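Unit 7: Regional cooking and food tourism
Handout B – reading a regional food claim

Set reading for this unit is the Skultley case. Bring the visitor tables from the September session; they are not reprinted in this handout.

A dish is treated as regional when at least one of its main ingredients, its method or its occasion of eating is tied to a defined area. Tourist boards commonly claim all three. The case material seldom supports more than one.
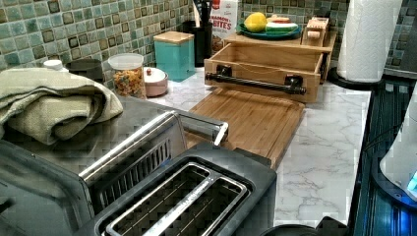
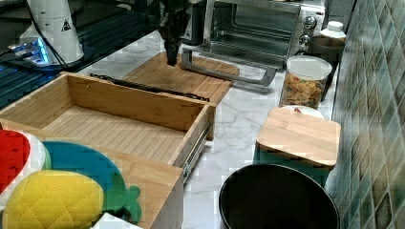
Vasanthi Wijesinghe objects to this definition in her reply to the first draft of the case: occasion of eating should be dropped, she writes, as a harvest supper served to coach parties in April has lost its occasion and is still sold as regional. Her point is accepted for restaurant menus. It is not accepted for home cooking, where the calendar still governs what is made.

Case data

The Skultley food trail links the town with Villness and had 2,966 registered walkers in its first season. Of these, 1,133 returned the survey card. Respondents were asked to name one local dish without prompting. The barley and mutton pie came first, followed by smoked eel. The pie is recorded in Villness only from the opening of the Konstantinidis bakery, whose founder adapted it from a lamb pie made at home in Greece. Eel is older but is now brought in from outside the area.

Terms

Anchor dish – the dish most often named unprompted by visitors.
Supply radius – the distance within which the main ingredient is produced. The trail rules set this at 85 km.
Borrowed dish – a dish brought in by settlers or traders and later claimed by the area.

Note that an anchor dish may also be a borrowed dish. The Villness pie is both.

Exercise

Take one menu from the Vuvero folder. Mark each dish for ingredient, method and occasion, using the definition first as given and then as amended by Wijesinghe. State which dishes change category. One page, tables allowed – do not include recipes.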